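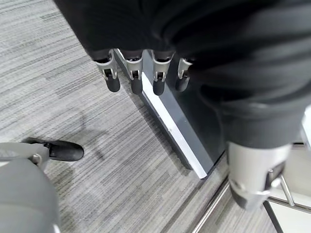
Keeping Field Notes Alive in a Small Apartment

Posted 16 Nov 2023
By the Dorngate household desk

Anyone who has lived with an anthropologist knows that the fieldwork ends long before the boxes do. Mine hold 1,026 index cards on bride-price and yam exchange in Mabula, two cassette recorders, and a string bag that still smells of woodsmoke. A few habits have kept the lot readable.

Get the notebooks out of the kitchen. Steam curls the pages, and a kinship chart with soup on it loses a whole line of cousins.

Pull every rubber band and paper clip before you store anything. Old bands melt into the paper, clips rust. Fold a strip of plain acid-free paper around each bundle and write the village and month on it in pencil. "Misc. July" will mean nothing to you in ten years. I have four of those.

Bark cloth and woven bags go flat, with clean cotton sheeting between layers. If one must be folded, pad the fold with crumpled tissue and move the fold next time you open the box. Leave the mothballs at the store. The smell outlives the moths and most marriages.

For bugs, seal the piece in a freezer bag, press the air out and freeze it for two weeks. Let it come back to room temperature before you unseal it. Label the bag, or somebody will try to thaw it for dinner.

Cassettes stand on edge, like books, away from speakers. Copy them soon. I put off the Orer funeral songs until the machine ate one.

Carved things get a soft dry brush and that's all. No lemon oil, however dull the ancestor looks.

Last, keep a list of what is in which box, and keep it outside the boxes. Mine runs to over 2,000 lines and is, at present, in box six.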